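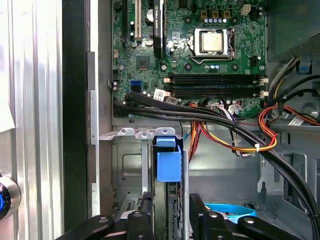

Wrist camera over the board, fingers either side of the drive cage.

Tuesday. Pastell gripper kit, evaluation, bench entry

Kit is on loan from Kernthorpe for 7 more days. Question from Plerngate is still whether we can use it for drive removal on mixed desktop towers without building a nest for each chassis model. Italo Greco ran the arm in the morning and I took notes. Toivo Peltonen looked at the Bassi side after lunch and his remarks are folded in where they belong.

What is in the kit: gripper with linkage fingers, wrist camera with bracket, flange adapter, cable set, hand controller, and a seat of Bassi for recording and replaying moves. List price as quoted is 1,370 for the gripper and bracket alone. Controller and software are quoted separately and the quote does not say whether the second year of Bassi is included. Ask.

Setup

Tower flat on its side, side panel off, on the slotted table. Arm comes in from the drive side. First approach used the pose left over from last session and had to be redone, as the case had been moved toward the power supply end. Re-taught it by hand, saved as tower_b_approach2. Do not use tower_b_approach, I have left it in the project only to compare.

Tool center point as supplied by Kernthorpe is for the short fingertips. We have the long ones on. Italo corrected z in the tool file and checked against the corner of the case. Anyone who reloads the vendor tool file will drive the tips into the cage, so the vendor file has been renamed with an underscore in front.

Speed limit 200 mm/s for everything outside the case, manual jog only inside it. I would like to keep that for the rest of the loan. Bassi allows the limit to be set per segment, but it is stored with the recording and does not show in the run screen.

Wrist camera settings: fixed exposure, white balance locked. Auto exposure was tried first and pumps badly when the bare chassis metal comes into view. The setting is lost on a power cycle. Toivo thinks it can be pushed from a startup script, Kernthorpe's manual is silent on it.

Approach to the drive cage

The blue latches are easy to find in the wrist view from standoff height, even with color matching set loose. The loose cabling is the harder part. On this chassis the light blue SATA cable and the power leads for the drive both run over the region where the left finger wants to come down, and the linkage is wide enough at the knuckle that the tip can be clear while the knuckle is on a cable. That happened on the second descent. Italo backed off, rotated the wrist and came in closer to parallel with the cage wall, and the clearance was better.

Down at working height the gripper body covers a large part of the view. You have the finger and the near side of the cage and not a lot else. For picking the latch this is enough. For checking whether a cable is trapped under the outer link it is not, and the wrist camera alone should not be treated as a safety check. The adapter plate has a second hole pattern that would put the camera further out. Italo wants to try it, I am less keen as the bracket then fouls the power supply side on the smaller towers.

Finger force is set in Bassi as a percentage with no unit. We put it at the low end for the latch and raised it in steps. At the lowest setting the tips slide off the plastic. Next step up holds. No reason to go higher on this part and I have written the value on the tape on the controller lid.
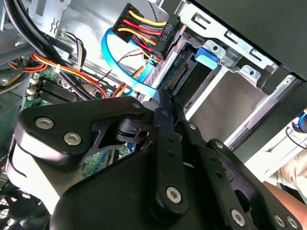

Hand controller

One-handed, cable at the back, low enough to rest the wrist on the table frame while using it. This was the part I expected to dislike. Small moves are good and the dead zone is sensible. Rotation about the tool axis is mapped to a twist, and a twist always brings some translation with it. Bassi has a lock for this (hold the side button and only rotation passes). With the lock on it is usable inside a case. With the lock off I would not let a new operator near a populated board.

The operator ends up close to the tower. With the controller on the table frame the forearm is beside the gripper, within reach of the outer link. Jog speed is low and the stop is at hand, but for Plerngate's risk assessment the controller needs a fixed place away from the arm. Cable as supplied is too short for that. Kernthorpe has an extension, part number requested by Italo, no price yet.

Latency between hand and arm feels constant. We did not measure it today. If it matters to anyone, put a dial gauge on the flange and film both, do not trust the number in the Bassi status bar, it only covers the network side.

Order of work that gave the cleanest recording:

1. Move to standoff above the cage, pause, let the camera settle.
2. Rotate the wrist until the finger line matches the cage wall.
3. Come down on the latch side with the fingers part open.
4. Rotation lock on for the last stretch.
5. Close on the caddy tab, stop, look at the cable side by eye.
6. Lift along the tool axis only.

Step 5 is the one people will skip. It needs to be a hard stop in the Bassi sequence with a confirm, and there is a block for this, filed under "Operator" in the menu where you would not look for it.

On the lift itself: the caddy wants to come out along its own rails and the tool axis has to agree with them to within a small angle or it binds. Binding does not show up as a force event, as the force reading comes from the finger drive and not from the wrist. Italo could feel it only by watching the case shift on the table.

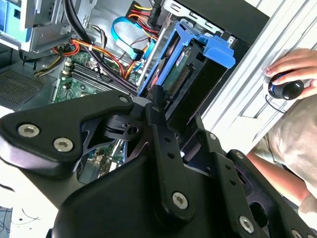

So either we clamp the chassis, which defeats part of the purpose, or we add a wrist force sensor, which is not in the Pastell kit and would go between the flange and their adapter. There is room. It adds length, and the TCP file has to be done again.

A soft clamp on one side might be a compromise. We have the fixture plate at the left end of the table, and its post could take a stop for the corner of the case. Toivo to look at it. The plate was made for small boards and I do not want its existing blocks moved, the other job still needs them where they are.

Replay in Bassi

Recorded moves replay well when the case has not moved. Moved by a few millimeters they do not, and the offset correction from the wrist camera needs a feature it can lock to. Toivo tried two:

– Latch, blue. Found every time, but the latch has play and the correction inherits it.
– Edge of the CPU retention bracket. Rigid, good contrast, poor choice for a general recipe as the position relative to the cage changes from model to model.

His suggestion is to use the bracket for coarse position and a cage edge for fine. The cage edge is bright bare metal and the result depends on the lamp. With the overhead light off and the side lamp on it was stable. Someone should repeat this with the blinds open.

Bassi stores a 400-frame buffer ahead of each stop, good for working out what a finger touched. Export is to their own format. There is a converter, it drops the timestamps. For us that is close to a deal-breaker and I have put it at the top of the list for Kernthorpe.

Cable dress on the arm

The gripper cable leaves on the inner side and hangs in a loop. At standoff it is fine. With the wrist rotated for the parallel approach the loop goes down toward the case and can reach the drive bays ahead of the gripper. Supplied clips are for a thicker arm than ours and slide. Used hook-and-loop straps for the time being. A right-angle connector at the gripper end would solve it, and I find it odd that a kit sold for reaching into enclosures comes with a straight one. 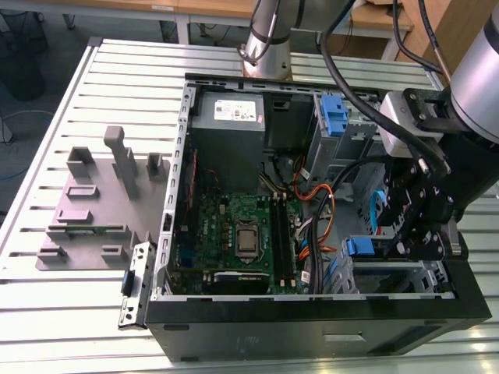 Provisional view

Mechanically sound. Fingers are stiff, fasteners stayed put, nothing loosened over the session that I could find with a hex key. Width at the knuckle is the limit for this use. For open trays and larger chassis I would take it as it is. For drive cages in mixed towers it needs the narrow link set that Kernthorpe mentions in the catalog, and I would not sign off without having had that set on our arm.

Software is behind the hardware. Export, camera settings lost at power-off and speed limits hidden in the recording are all fixable, none of them by us.

Open points

– Narrow link set on loan, same terms. Italo Greco to ask.
– Timestamps in the Bassi export.
– Controller extension cable, price and length.
– Force percentage to newtons. Toivo has a load cell, needs an adapter for the tips.
– Second year of software, in or out.
– Repeat replay with daylight on the bench.
– Same procedure on a tower with the cage turned the other way.

Controller is back in its case, arm parked, tool file copied to the shared folder. Leave the case where it is on the table until the replay test has been repeated.

Recent entries
Pastell kit: unpacking, flange adapter, first power-up
Tool file and long fingertips
January summary for Plerngate
Fixture plate, block layout
Bassi install notes and license server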